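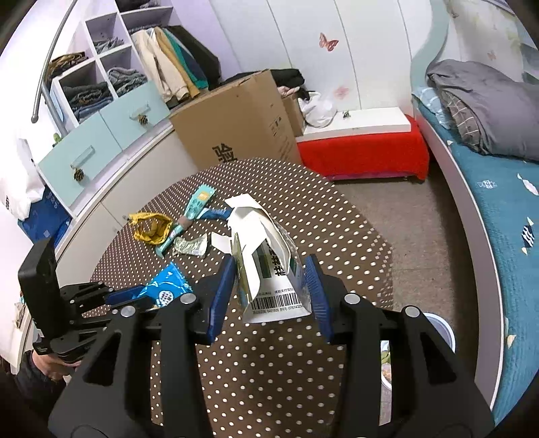
一、会议概况

会议名称：Piker项目手持夹爪故障及夹手事件技术评审会
会议日期：2018年3月19日
会议地点：Stultutthorpe办公区小会议室，部分人员电话接入
主持：Jyoti Lodhi
参会：机械组、固件组、数据组、现场采集组、Tulline公司技术支持
记录：数据组

搜索 站内文档 请输入关键词

二、事件经过

现场采集组通报。故障出现在居室场景的桌面物品整理任务中，操作员双手各持一把夹爪，对桌上的食品包装、纸盒等物品进行夹取和移位。任务后段，操作员反映左手夹爪松开扳机后手感发涩，指垫回位滞后，空载时尤为明显。操作员未立即停机，又做了若干次夹取，随后用右手去拨左侧夹爪的连杆，食指指腹被铰接处夹住，表皮压伤，未破皮。现场按规定冷敷，当班作业中止。

采集组确认，操作员当时未戴手套，现行作业卡也没有要求戴手套。对“发涩”一类手感异常应如何处置，作业卡没有写明。

三、数据侧情况

数据组用Bakilana对当批记录作了回放。该批共481条，近300条的左手开度曲线存在零点偏移，完全闭合时读数不归零，偏差稳定在2毫米。右手曲线正常。偏移从某一条记录起突然出现，之前没有渐变过程，与指垫磨损的特征不符。

固件组补充：开度由编码器读数换算得出，零点在开机时标定一次，运行中不再校核。若标定后机械基准发生移动，固件无法察觉，Bakilana的入库检查也只看数值是否超量程，因此整批记录均以“合格”状态入库。

数据组认为，受影响的记录不能简单整体减去一个常数。夹取软质物品时，开度本来就随包装变形而变化，偏移量和变形量混在一起，需要借助画面中指垫的相对位置逐段校正。画面校正的前提是两侧指垫都可见，被遮挡的段落应直接剔除。

四、拆检结果

机械组对左手夹爪作了拆检，结果如下：
1. 内侧铰接螺钉松退，螺纹处未见螺纹胶残留。同批装配记录中该工序有签字，但没有填写胶号。
2. 螺钉松退后，连杆出现轴向窜动，连杆端面与壳体内壁刮擦，内壁有明显擦痕。回位滞后由此产生。
3. 编码器磁环的压装位置随连杆偏移，对应零点偏差。
4. 指垫齿纹完好，粘接面无脱开。
5. 回位弹簧力值在图纸范围内。

机械组的结论是，回位滞后与零点偏移为同一原因，即铰接螺钉松退。夹手属于次生事件，直接原因是带故障继续操作并徒手拨动连杆，间接原因是铰接处外露，没有护罩。

Tulline公司技术支持对第1项有不同意见，认为螺纹胶在反复张合后可能脱落，不能凭无残留断定漏涂。机械组答复，脱落的胶应有碎屑留在壳体底部，拆检时没有发现。双方同意取库存未使用件再拆一把对照，结论暂列为“疑似漏涂”。
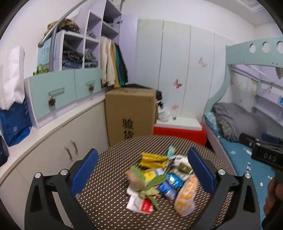 五、讨论

关于任务本身的载荷。采集组提出，整理任务里硬盒、罐装品、成捆叶菜、袋装面包混放，操作员需频繁在大开度和小开度之间切换，铰接处往复次数明显多于单一物品任务。目前的保养周期为累计使用400小时，依据是单一物品任务的试验结果，没有按往复次数折算。机械组同意改用往复次数作为保养依据，计数可由固件根据开度曲线完成。具体限值待台架试验后给出，本次会议不定数。

关于零点校核。固件组提出在每条记录开始前增加一次完全闭合动作，用闭合读数与开机标定值比较，超差即蜂鸣并禁止开始记录。采集组担心打断节奏，尤其是双手任务，两把夹爪都要空出来才能做。讨论后定为每条记录开始前必做，记录中途不做。已开始的记录若结束时闭合读数超差，打上待复核标记，不自动删除。

关于护罩。机械组展示了两种方案：一种为卡扣式侧盖，遮住铰接处外侧；另一种为整体软套。软套会遮挡部分指垫，影响画面校正，数据组反对。侧盖方案需避开现有螺钉头，内侧间隙偏小，大开度时是否干涉还要验证。会议倾向侧盖方案。

关于停机判据。Jyoti Lodhi要求作业卡不再使用“明显异常”这类措辞。采集组草拟的条文为：松开扳机后指垫未自行回到全开位置的，立即停止任务，把夹爪放到桌面以外的固定位置，由当班工装人员处理，操作员不得用手、工具或另一把夹爪拨动连杆。与会各方无异议。

六、决议与分工

（一）左手故障件封存，壳体擦痕处拍照留档。责任方：机械组。
（二）同批夹爪全部停用，逐把检查铰接螺钉，补涂螺纹胶并画防松标线，检查合格后方可恢复使用。责任方：机械组，Tulline公司配合。
（三）受影响记录从训练集移出，在Bakilana中改为“待校正”状态，右手数据暂不单独使用。责任方：数据组。
（四）固件增加闭合校核和往复计数，先在一把夹爪上试装。责任方：固件组。
（五）修订作业卡，加入停机条文和戴薄型防护手套的要求。手套对扳机手感的影响由采集组试用后反馈。
（六）侧盖做样件，验证全开、全闭两个极限位置的干涉情况。责任方：机械组。
（七）装配工序卡增加胶号必填栏，空白的不予放行。责任方：Tulline公司。

七、遗留问题

1. 疑似漏涂的定性，待对照件拆检后书面补充，附在本纪要之后。
2. 台架试验夹具尚未设计，机械组预计9月前具备试验条件。在此之前仍沿用现有保养周期，每班开工前增加一次螺钉标线目检。
3. 更早批次是否存在同类偏移，数据组抽查后另行通报。

本站使用Cookie以保存您的登录状态和浏览偏好。继续浏览即表示您同意我们使用Cookie。 接受 管理设置

纪要经Jyoti Lodhi审阅后发各组，有异议请以书面形式回复记录人。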